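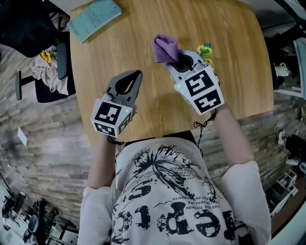

The Tudisley reuse depot accepts clothing, household textiles and small decorative goods from residents of Tudisley and Karnness. Items are graded on arrival and go to resale, fiber recovery or disposal. The grade depends on condition and on how much of the surface is printed. A white T-shirt with black artwork spread across the chest, as worn at the wooden table in the photo, is entered as "light ground, large print" and kept apart from plain whites.

Last revised 12 February 2019

Frequently asked questions

Why are printed shirts kept separate?
Print inks do not break down in the fiber recovery line. Plain white cotton goes to the wiping cloth stream. Shirts with a large print go to resale if they are clean and undamaged. Otherwise they are shredded for padding.

Do I need to remove buttons and zippers?
No. They are cut out at the depot. Please remove pins, badges and anything with a battery.

How should textiles be packed?
Use closed bags no heavier than 22 lb. Tie shoes in pairs. Damp textiles are refused at the counter, as one damp bag can spoil a full cage.

Are stained or torn items accepted?
Yes, if they are clean and dry. Mark the bag RAG. Items soiled with oil, paint or solvent are not accepted in any grade.

Which decorative goods can I bring?
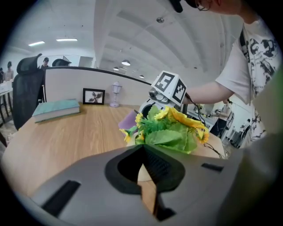
Decorative goods are accepted at Bay 4 only. The bay takes picture frames without glass, baskets, candle holders, vases and artificial flowers. Artificial flowers combine several materials and have no recycling route at the depot, so they must be fit for resale. Arrangements should be brought assembled. An artificial sunflower bouquet with yellow blooms and light green fabric leaves, such as the one pictured, would be booked in as one item, and pale purple wrapping of the kind tucked in at its side can be left in place. Single stems are bundled by color before pricing. Faded or crushed stems are refused.

Can I bring real dried flowers?
No. Dried plant material goes in the yard waste container by the exit.

Is there a limit per visit?
Six bags of textiles and one box of decorative goods. For larger loads, such as a house clearance, book a slot with the Statilbridge office first.

Who collects the recovered fiber?
Mac Mathúna, under the contract that began in January. Collection does not affect counter hours.

How much is handled?
The last full count recorded 1,268 bags of textiles, of which 409 went to fiber recovery. The rest were split between resale and disposal. Decorative goods are not included in either figure.

Can I get an item back after drop-off?
Only while the bag is still at the counter. Once it has been tipped onto the sorting belt it cannot be traced.

Do you issue receipts?
Yes, on request. The receipt lists the number of bags and boxes but gives no value.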